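Flarbridge Home Reading Program
Interim report to the Vieira Fund
Reporting period ending Sep 27, 2025
Submitted by Kwaku Acheampong, Program Manager

1. Purpose of this report

This report covers the second stage of the Home Reading Program, which lends books to families with children under school age in Flarbridge and the neighbouring township of Calla. It sets out progress against the funding agreement, the main changes made during the period and the work planned up to the end of the grant.

2. Enrolment and lending

The agreement set a target of 100 enrolled families. Enrolment now stands at nearly 100, and the remaining places are expected to be filled in October. Most new families were referred by the maternal health clinic in Calla, where staff hand out the enrolment form at the 6 month check.

Lending was slower than planned in the first weeks. Families told us that a fortnight was too short a loan, particularly where both parents work shifts. The loan period was extended to a month and overdue notices were replaced with a phone call. Returns have improved under the new arrangement, although picture books in Tagalog and Arabic are still in short supply and a waiting list remains in place for both.

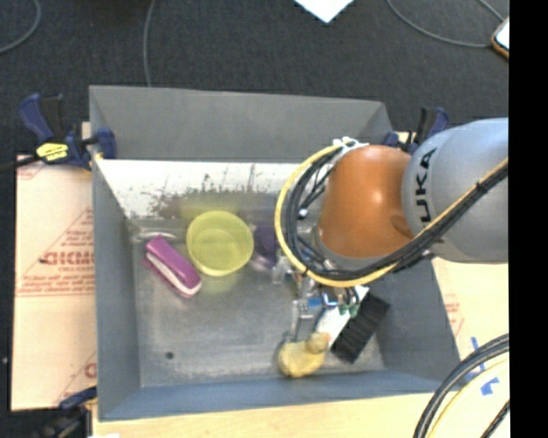 Can a family stay in the program once a child starts school? Families keep their membership until the end of the child's first school term, and younger brothers and sisters may be enrolled in their own right at any time.

3. Story sessions

The program held 44 story sessions during the period, at the Flarbridge library and the Calla community hall. Attendance at the hall was uneven – the Tuesday morning time clashed with the playgroup – and the session has been moved to the afternoon. 11 parents have completed the reading leader course and six of them now lead sessions without a staff member present.

4. Budget

Spending is within the approved budget. Book purchases are slightly under the forecast owing to a delayed order from our supplier, Nesent Books, and hall hire is slightly over. We ask the Fund to approve a transfer of the unspent travel allowance to the purchase of books in community languages. No other variation is sought.

5. Next stage

Work in the coming period will centre on the family survey, which has been drafted and is with the library for comment. The program will also trial evening collection at the Calla clinic. A final report, with audited accounts and the survey results attached, will be submitted within the time set out in the agreement.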